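Tidside Questions Claims Behind Seasonal Work Visa Expansion

Migrant advice group says the new placement plan repeats old promises and leaves workers to carry the risk

26 February 2023

Tidside, an advice service for migrant workers and their families, today published its response to the seasonal work visa plan put forward by the recruitment firm Honorato. The plan would bring 1772 workers into farm and food packing jobs, with the first group due to start in May. Tidside is not convinced that the people signing up know what they are signing up for.

Honorato calls its plan "a fair route for everyone." Tidside has read all 70 pages of it and would like to know who was asked. The section on pay names an hourly rate but gives no minimum number of hours. The section on housing says rent will be "reasonable." The section on complaints is a single paragraph, and it tells workers to speak to the same supervisor who sets their shifts.

"We have seen this brochure before with a different cover," said Hedvig Brekke, head of casework at Tidside. "The headline is always about opportunity. Then a man comes into our office with a pay slip he can't read and a debt to the agent who got him the job. I would love to be wrong this time, but I haven't seen a reason to think so."

Last year Tidside took on 355 new cases from people on short-term work visas. Many involved fees paid before travel, often to agents who were never named in the final contract. Honorato says its workers will pay no such fees. It has not said how it will check, or what happens to a worker who has already paid when the truth comes out.

The group also doubts the warnings coming from the other side. Several local politicians have said the plan will flood schools and clinics. The visas last seven months and do not allow workers to bring children. Tidside asked two of the offices that made these claims for the numbers behind them and has received none. 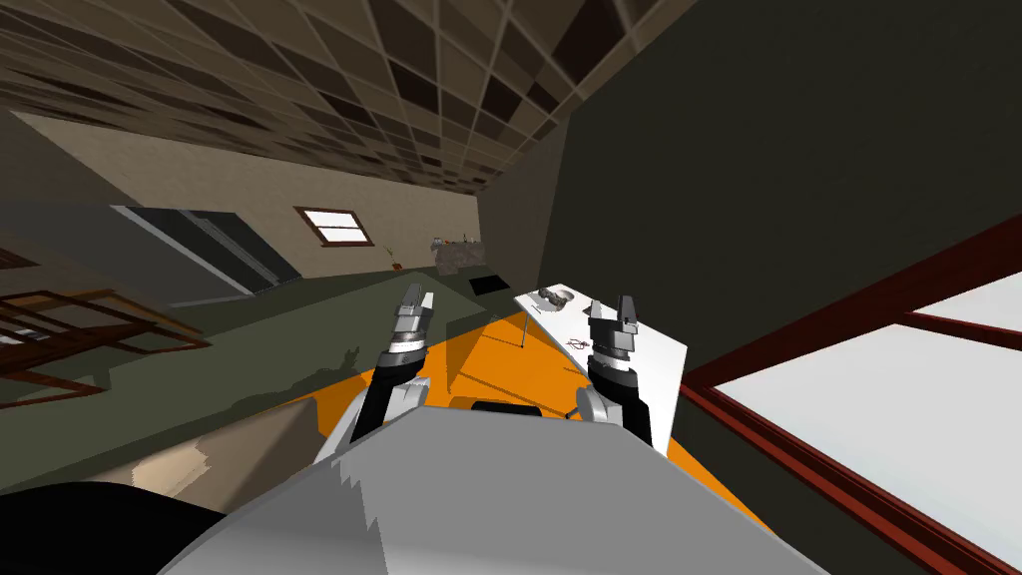
What Tidside is asking for

Tidside wants a written minimum number of paid hours each week, a cap on rent, and a complaints line run by someone with no stake in the contract. It also wants workers to be able to change employers without leaving the country first. Under the current draft, a worker who quits has to go home and apply again.

Honorato has pointed to Zondeo, the phone app it plans to use for contracts and shift notices, as proof that workers will be well informed. Tidside has tried the test version. The contract can be opened in English only, and the help button leads back to the start page.

"An app is fine for telling you when the bus leaves," said Anselmo Brito, who advises new arrivals at Tidside. "It won't argue with your boss about missing hours. Someone has to do that, and the plan doesn't say who."

Tidside has sent its full list of questions to Honorato and has asked for written answers before any contracts are signed.

About Tidside

Tidside gives free advice on work, housing and visas to people who have moved for a job. It publishes Flutura, a newsletter for migrant workers, and takes no money from recruitment firms.

Press contact: Hedvig Brekke, Tidside casework office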